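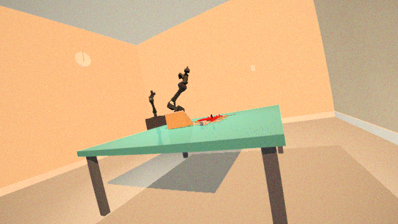

Stama to end free tier for Moges sync tool in April

Stama will stop offering the free tier of Moges, its file sync and version tracking tool, at the end of April. The company posted the change to its customer portal on Thursday, along with a new price list and a migration guide for accounts that do not plan to pay.

Free accounts will become read-only when the tier closes. Files can still be downloaded, but new uploads will be rejected and scheduled sync jobs will not run. Stama has not set a date for deleting the stored data.

The paid plans are also being rearranged. The former Basic and Team plans merge into a single plan with a limit of 2,000 sync operations per day for each workspace. Operations above that limit are queued until the next day and are not billed. Under the old terms, Team customers paid an overage fee.

Kátia Moura, who manages the product at Stama, wrote in the notice that 1,453 workspaces are currently on Team and will be moved automatically. Administrators do not need to change API keys. Webhook addresses stay the same, though the payload format moves to version 3 and drops two fields that were marked as deprecated last year. 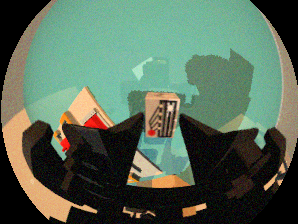
Resellers have a separate schedule. Jorport, which bundles Moges with its own backup service, said its 118 business customers will keep their present terms until their contracts come up for renewal. Robel Kumsa, head of support at Jorport, said the version 3 payload had been tested against the company's connector and that one patch was needed for time zone handling. The patch is included in the current connector release.

The migration guide covers export to plain archives and to Prirkosora, an open file format that several competing tools can read. Version history is kept in the Prirkosora export only. Plain archives contain the latest copy of each file - earlier versions have to be downloaded one at a time. Exports are limited to one running job per workspace, and the guide advises splitting large folders before starting.

Customers on the on-premises edition of Moges are not affected by the plan changes. They will receive the version 3 payload with the next scheduled update and can keep version 2 enabled through a setting in the server configuration file.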